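Workshop Tips from the Driten Open Day

The Driten workshop opens its doors every August, and this year I went on the Wednesday afternoon, when it is quieter. I was there for the small robot arms, the kind that sit on a table and move blocks and parts from one place to another. My own bench is a corner of the garage, and I don't plan to buy an arm. I still came home with a page of notes on how the people there set up a table, and most of it works for any bench.

Clear the reach first
Before an arm is switched on, it is swung by hand through its whole range with the power off. Anything it could touch gets moved. I tried the same thing with my drill press and my bench lamp and ended up shifting a shelf. Do it with the longest piece of stock you normally handle, held at both ends.

Give every small part a place
Parts waiting to be picked up go in a row with a little space between them, and finished parts go into a box. The box doesn't move during the job. If you have to look for it every time you put something down, you will start putting things on the bench. An open box with low sides is easier to use than a jar. Dark boxes make light screws easy to find, and the other way around.

Mark where things go
One table had pencil marks for the corners of the box. Masking tape is better on a finished surface. Pull it up within a week or it leaves glue behind. A little cooking oil on a rag takes the glue off, then wash with dish soap. 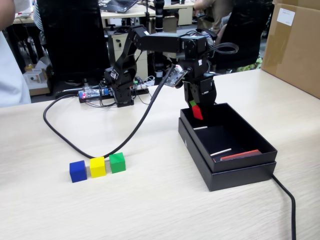
Leave slack in a cable that has to move. A cable pulled tight will work itself out of the plug sooner or later, and one that is too long gets caught on things. The advice I was given was to move the tool to its farthest point, add a hand's width, and tie the cable down there. Use hook-and-loop straps for anything you may want to change. Zip ties are fine for the rest, but trim the tails flush, as they scratch.

Label both ends
Every plug should have a label, and so should the other end of the same cord. Kimo tape was what they had on hand. It held up fine on the cords I labeled at home, except the one next to the soldering iron. Write on the tape before you wrap it.

Don't squeeze harder than you need to
The demonstration I liked best was on grip. A gripper set too tight will mark soft wood and can shoot a smooth part across the room. Set it just tight enough to hold the part when you tap it. The same goes for clamps and vises. I line my vise with scraps of Plasanine sheet, cut with scissors and stuck on with double-sided tape. Felt works too but picks up metal dust.

Go slow the first time
New moves are run at low speed, with one hand near the switch. I now do a slow dry pass with the router off before every cut. It takes 16 seconds on a shelf board. I timed it because I didn't believe I had the patience.

Cleaning up
Dust goes off with a soft brush, never an air hose, which pushes it into the joints. The Tang brushes sold at the front desk were 6 dollars for the wide one. An old paintbrush does the same job if you cut the bristles down to half their length. Wipe the tabletop last.

If you go
Parking is behind the building and fills up before lunch. Wear closed shoes or you won't be let into the back room. They don't mind questions, but wait until the arm has stopped. The handout with the cable measurements was gone by three o'clock, so take a notebook. I have copied what I wrote down about strap spacing onto the page for extension cords.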